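Robot Demonstration Operators – part-time, paid
Plukach, Hancombe site

Plukach is looking for people to teach robot arms everyday bench tasks by remote control. You move a pair of hand controllers, the two arms on the bench follow, and the session is recorded. The recordings are used to train the arms to do the same task on their own. No engineering background is needed. 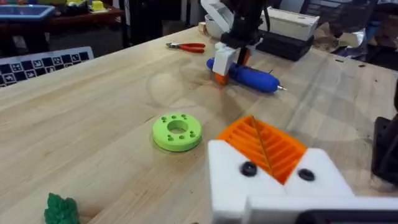
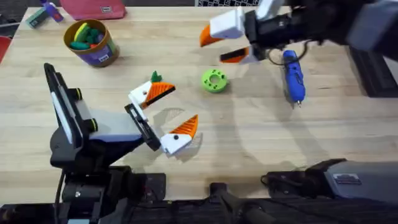
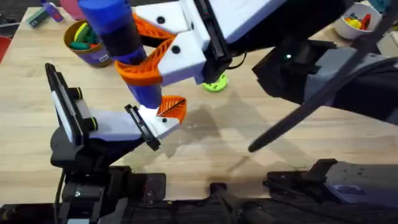 The two-arm bench at Hancombe, with a blue tool or cylinder and a lime-green part among the objects on the table.

What the work involves

Each shift is four hours, morning or afternoon. You are given a task sheet with a short written goal, such as picking up a tool, passing it from one arm to the other, or putting a part back where it started. You set out the objects, run the task, mark the recording as good or bad, and reset. A practiced operator gets through 20 or more recordings of a simple task in an hour. Two-handed tasks are slower and we plan for that.

You will also be asked to:
- vary where the objects start, following the sheet
- write a line or two when a recording goes wrong (dropped part, missed grip, arm stopped)
- wipe down the bench and controllers at the end of the shift

Bad recordings are part of the job. Please mark them as bad and move on – we do not pay by the number of good ones.

Who we are looking for

Steady hands and patience matter most. People who have done sewing, model building, lab work or assembly tend to pick it up quickly, but none of that is required. You must be 18 or older, able to sit or stand at a bench for up to an hour at a time, and comfortable reading instructions in English. Left-handed applicants are welcome. Glasses are fine.

Training and pay

Training takes 12 hours, spread over the first week, and is paid at the full rate. Most people find the first day frustrating. The rate is $20 an hour, with a paid break in each shift. We can offer between two and five shifts a week. The work starts in September and runs for 7 months, with a chance of extension on the Nurnent project.

How to apply

Send a short note with the shifts you can work and any hands-on work or hobbies you have done. A resume is optional. Address it to Svend Hallgrímsson, Operator Team, Plukach, or leave it at the Hancombe front desk before 5 p.m. Applicants we would like to meet will be invited to a one-hour paid trial on the bench.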